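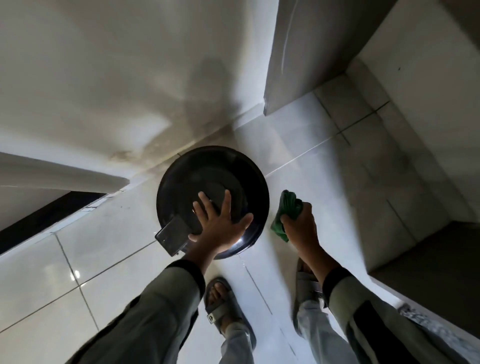
Wollanura Household Tasks Programme
Progress report to Bataineh, equipment and budget section
Prepared by Sawsan Hourani

1. Position at the end of March

The programme has recorded 300 cleaning sequences by hand. These set the requirements for the two-arm unit we plan to buy in the next period. No order has been placed. Spending on equipment to date is 1,788, all of it on mounts, storage and spare batteries.

2. What the task asks of the hardware

Wiping a container close to the floor needs both arms. One hand holds the container on its side and the other presses a cloth to the curved wall.
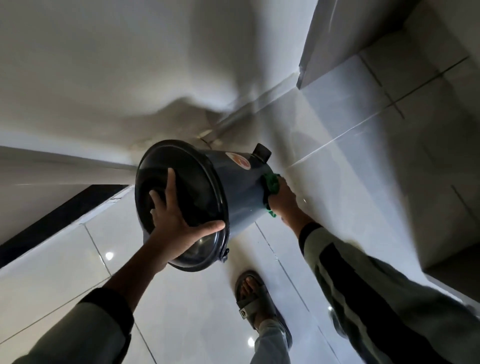
Ziad Zoubi has replied that wrist torque should come ahead of reach in the scoring, as a unit that cannot hold a tilted load steady will fail however long its arms are. We accept this. The weighting in the tender has been changed and reach is now scored second.

Two suppliers have answered the first enquiry. Matska offers a fixed base with a longer reach. Merkau offers a wheeled base with a lower working height – closer to our need, but with a delivery time of 20 weeks. Neither quotation includes grippers suited to soft cloth, and these must be priced separately.

3. Grip and contact

Rims and curved sides call for a wide opening and light, even pressure. Parallel grippers may be enough for the holding arm. The wiping arm will probably need a compliant pad or a fingered hand, and we ask that the budget line for end tools be kept open until both have been tried.
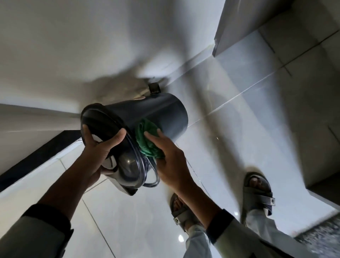 Figure 1. Holding by the rim, cloth against the side.

4. Site conditions

Glossy tile gives strong reflections from ceiling lights. Depth sensors should be tested on this surface before purchase, and Carla Aoun will ask both suppliers for a loan unit. 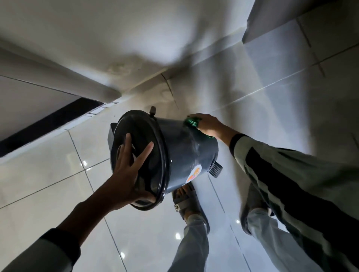
Figure 2. Wiping the outer wall of a bucket over glossy floor tiles.

5. Requests

Approval to extend the tender by seven weeks. Approval to move unspent travel money to end tools. Comments on the revised scoring sheet should go to Dalal Ghanem.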